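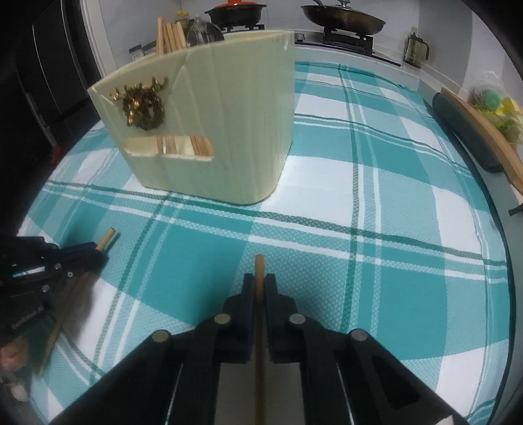
Catriona Lennox wrote in last week to say that a utensil holder is where chopsticks go to lose their partners, and that I should tie mine in pairs with thread like a civilized person. I read her comment twice and then went looking for thread. We have no thread. We have 287 rubber bands, or so the bag claims, and I am not putting a rubber band on anything I eat with.

She has a point about the partners, though. Ours come from at least two sets, one bought at Bramwell when we moved in and one that arrived with takeout and never left. They are all wood and all nearly the same length, and nearly is the problem. You find out halfway through a bowl of noodles.

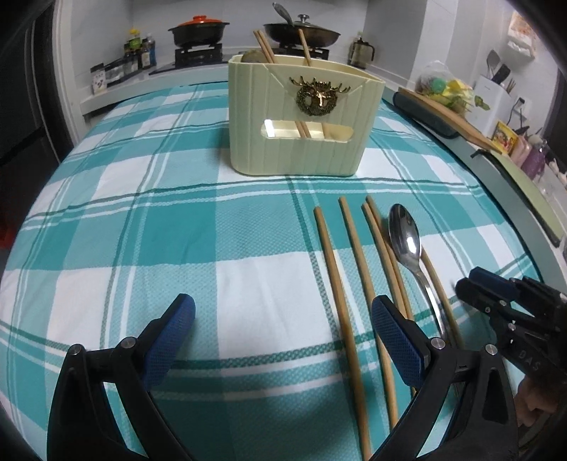 Maysoun Atallah
Writer and reluctant housekeeper
February -- 5 min read

So I laid chopsticks out on the plaid tablecloth, side by side, with a spoon in among them, and tried to be methodical. The method is to put two together, squint, and swap one. My mother did this by feel while talking on the phone.

The green holder stays. It has a gold antlery thing on the front that my sister calls elegant and I call a snag hazard -- it has had two dish towels and a sleeve so far. The slot in the front is handy for seeing what you've got left before you promise people soup.

Catriona, I'll buy thread. Any color but teal, or I'll lose it on the cloth.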